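Community News | Clothing & Swaps

Search this site Search Go

Osness clothes swap is back in December, and it's getting a bigger room

If you missed the last swap at the Price building, I'm sorry, because it was a good one! I came home with two sweaters, a raincoat and a kid's T-shirt that fits no kid I know. The good news is that there's another one coming in December, and this time Catríona Conneely has talked the building into letting us have the big room upstairs as well as the one on the ground floor.

Catríona has been running the Osness swap from her kitchen table for a few years now, and I caught her on the phone while she was sorting hangers. Last time 284 people came through the door, which is a lot for a room that used to hold a toddler group and a piano. "We had a line down the stairs and people passing coats over each other's heads," she told me. "I loved it, but my sister got stuck behind the shoe table for most of an hour."

So, more space. The ground floor will be grown-up clothes, coats and shoes. Upstairs will be kids' stuff, T-shirts, and anything with a print on it, and I'm very happy about that last part - I'd go for the T-shirts alone. Last time they were all mixed in with the blouses and you had to dig.

How it works

You bring clean clothes that somebody else could wear tomorrow. At the desk you get one ticket for each piece, up to 12 tickets a person, and you spend them inside. Coats cost two tickets and everything else is one. If you have tickets left over you can hand them to somebody else on your way out, and plenty of people do. No money changes hands except at the tea table, where a cup and a slice of something is $2.

Drop-off opens the evening before, and Catríona would really, really like people to use it. The slow part last time was the desk, with everyone unpacking bags while the line grew behind them. If you drop off early you just pick up your tickets in the morning and walk in.

Please don't bring underwear, swimsuits, pillows or anything with a broken zipper. (There was a whole box of broken zippers. I helped carry it out to the car.)

The T-shirt question

I asked what people should do about printed shirts, since half of my own drawer is cartoon lettering and faded band names. Rhodri Foulkes, who used to work in a print shop and now looks after the T-shirt tables, had plenty to say about it. Wash them inside out, on cool, and keep them away from the dryer if you can. Never iron straight over the print. If it's already cracking, bring it anyway and he'll put it on the rag-rug pile for the sewing group.

He also asked for them to come folded with the print on the outside. It saves him opening every single one to see what it says, and the shirts go faster when people can read them. Plain white ones with big bright letters were the first to go last time, he says, mostly to parents.
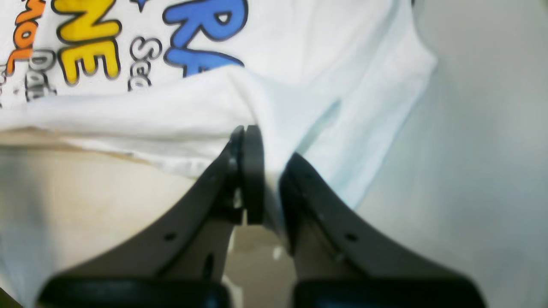
What happens to the leftovers

This is what I get asked most, so I asked it myself. After the last swap there were 700 pieces still on the tables at closing time. Most of those were tops. The warm things went to the winter coat drive, the good kids' clothes went into Catríona's spare room for this time around, and the worn-out cotton was cut up for the sewing group. A local firm called Weltenix lent a van and a driver for the afternoon and will be doing the same again in December.

There will also be a mending corner for the first time. Niteo, the little repair shop behind the bakery, is sending two people with sewing machines, and they'll do buttons, hems and small holes while you wait. It's free, but there's a sign-up sheet at the desk, and I'd put my name down as soon as I got in. I have a pair of pants with a hem that has been held up by tape since spring.

Rhodri wants to run a short table on fixing up old T-shirts too - taking in the sides, swapping a stretched neckband, turning one with a good print into a pillow cover or a tote bag. He's asking for shirts to practice on, and light cotton ones are best.
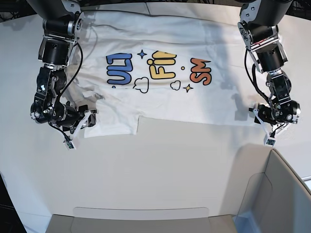

A white T-shirt with blue, yellow and orange lettering, laid out flat.

If you'd like to help, Catríona needs people for the desk, the stairs and the tea table, and most of all for putting clothes back on hangers, which never stops from the minute the doors open. Two-hour shifts, and helpers get in for a look around before everyone else. She has 300 hangers and could use more, so if you have a closet full of spare ones, bring them along with your bag. Wire ones are fine for shirts. For the coats she wants the thick kind.

The exact date goes up on the door of the Price building and on this page once the upstairs booking is signed. Kids are welcome, dogs have to wait outside, and there's a ramp at the side entrance for strollers and wheelchairs. The elevator is small, so leave a little extra time if you need it to get upstairs.

I'll be on the desk for the first shift. Come say hi, and please bring your own bag to carry things home in!

Posted 10 November 2025

Contact us | © Osness Community News | Back to top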